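Rolling over an old 401(k) after leaving a small company

I left Garnotico in June after nine years. It was a small company, 55 people when I started and fewer by the end, and it had an ordinary 401(k) with a match. I put in enough to get the match every year and otherwise paid no attention to it. When I left I had to decide what to do with the account, and I took longer over it than I needed to. I wrote down the steps as I went.

I am not an adviser. I worked in purchasing. Your plan may have different rules, and the plan document is what counts.

The choices I had

The packet from the plan's recordkeeper, Aigner, listed four choices. I could leave the money where it was, move it to my new employer's plan, move it to an IRA, or take it in cash. I ruled out cash on the first day. I am under the age where you can take it without the extra tax, and the whole amount would have been added to my income for the year.

Leaving it was tempting. The funds were fine. The trouble was that former employees pay their own account fee, which the company had been paying for me while I worked there. It isn't a large fee, but it comes out every quarter whether the market is up or down. I also knew that the company was talking about changing recordkeepers, and I didn't want to learn a third website for an account I no longer added to.

My new employer, Kititz, has a plan that takes rollovers. I asked for the fund list and the fee disclosure before I did anything else. The HR office sent both the same afternoon. The fund list is short, mostly index funds and a set of target date funds, and the costs were a bit lower than what I had. An IRA would have given me more to pick from, but I don't want more to pick from. I also liked that the Kititz plan allows loans, though I hope never to take one.

What I asked before filling in anything

I called Aigner on a Saturday morning, which I didn't expect to work, but the line was open. I had a list of questions on the back of an envelope.

Was I fully vested in the match? Yes. I had thought so, but there was a line on my statement that said "vested balance" with a slightly different number from the total, and I wanted to know why. The difference was a profit sharing contribution from the last year that had its own schedule. I lost a small part of it by leaving when I did. If I had read the summary plan description in the spring I would have known that.

Did I have any Roth money in the account? Yes, and I had forgotten. For two years I had split my contributions between pre-tax and Roth. The two kinds have to be kept apart when they move, so the new plan has to be able to accept both. Kititz does. I called to check, and then I asked for it in an email.

Was there any after-tax money that wasn't Roth? No.

Would there be a charge to close the account? Yes, taken out of the balance before the check was cut.

Then I made dinner and left the forms for the next day.
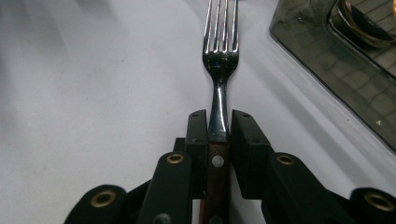
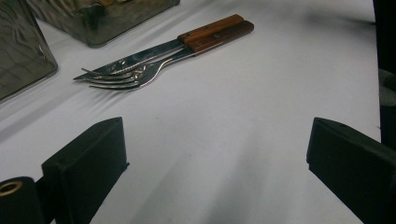 The paperwork

There were two forms, one from each side. The new plan wanted a rollover contribution form and a recent statement from the old plan. Aigner wanted a distribution request. On that second form the box that matters is the one for a direct rollover. With a direct rollover the check is made out to the new plan for your benefit, and no tax is withheld. If you check the wrong box and the money is paid to you, the plan has to hold back part of it for taxes, and you have a limited time to put the full amount into the new plan, including the part you didn't receive. People do get this wrong. I read the form twice before I signed it.

I had to get the exact wording for the payee line from Kititz. It was longer than I expected, with the name of the trustee, then "FBO" and my name, then a plan number. The box on the form was too small for it, so I wrote part of it in the margin and initialed it. Aigner accepted that, but it did lead to a phone call to confirm.

My old plan also wanted my spouse's signature. Not every plan does for this. Ours needed a notary for it, so we went to the bank together on a lunch break. The bank did it for free because we have an account there.

The wait

I had assumed the money would go electronically. It went by paper check, mailed to my house, and I had to forward it. There were two checks, one for the pre-tax money and one for the Roth. They came in separate envelopes a few days apart. I waited for both and sent them on together by tracked mail with a copy of the form.

While the checks are in the mail the money isn't invested in anything. I had read about this and decided not to watch the market that week. I did look once.

It took a little over three weeks from the day I sent the distribution form to the day I saw the money in the new account. The Roth part first showed up labeled as pre-tax. I noticed because I had written both amounts down. I sent the Kititz plan a copy of the check stub, which says what kind of money it is, and they corrected it. Keep the stubs.

What it cost

The closing charge and the tracked mail were the main things. I also paid some $300 to a fee-only planner at Nurell for one meeting. I went mostly to ask about the Roth money and whether I should put the whole thing in a target date fund. The answer to the second was that it would be fine. I could probably have skipped the meeting, but I slept better after it, and I learned that my beneficiary form doesn't follow the money from one plan to the next. I had to fill in a new one. The old form still had my mother as the second beneficiary, from before our son was born.

Still to do

There will be a 1099-R from the old plan early next year, one for each kind of money. A direct rollover still gets reported on the tax return even though no tax is due on it. I have put a note in the tax folder to check the code on each form when they arrive.

I also need to go back and find out about a small account from the job before Garnotico. I think it was moved to an IRA without my doing anything, since the balance was low. I have one old statement with an address on it, and I plan to start there.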